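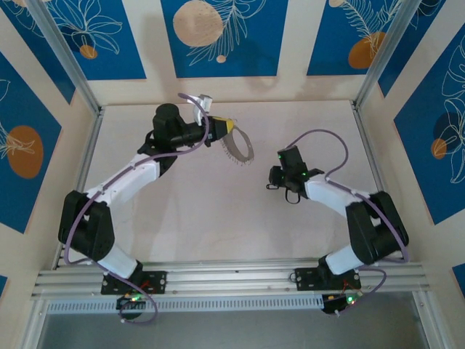

Bancada Grono: painéis em azul e creme, piso bege claro e o anel cinza fino, inclinado acima do piso.

Grono: anel e bancada

Conteúdo
Registros de manuseio de um anel cinza com dentes curtos ao longo da borda, parecidos com cerdas. São 70 sequências, divididas em 16 pastas. A pasta 2 foi refeita em dezembro e substitui a anterior.

Ambiente
Espaço fechado, com paredes revestidas de painéis decorativos. O tom do piso puxa um pouco para o rosa; não corrigir o balanço de branco antes de comparar pastas.

Anotações
Cada sequência tem um arquivo de texto com a posição inicial do anel e a inclinação estimada. Em 21 sequências a inclinação está em branco.

Responsáveis
Montagem: Carter Girard
Anotação e revisão: Harpreet Wong

Última atualização: 24 mar. 2021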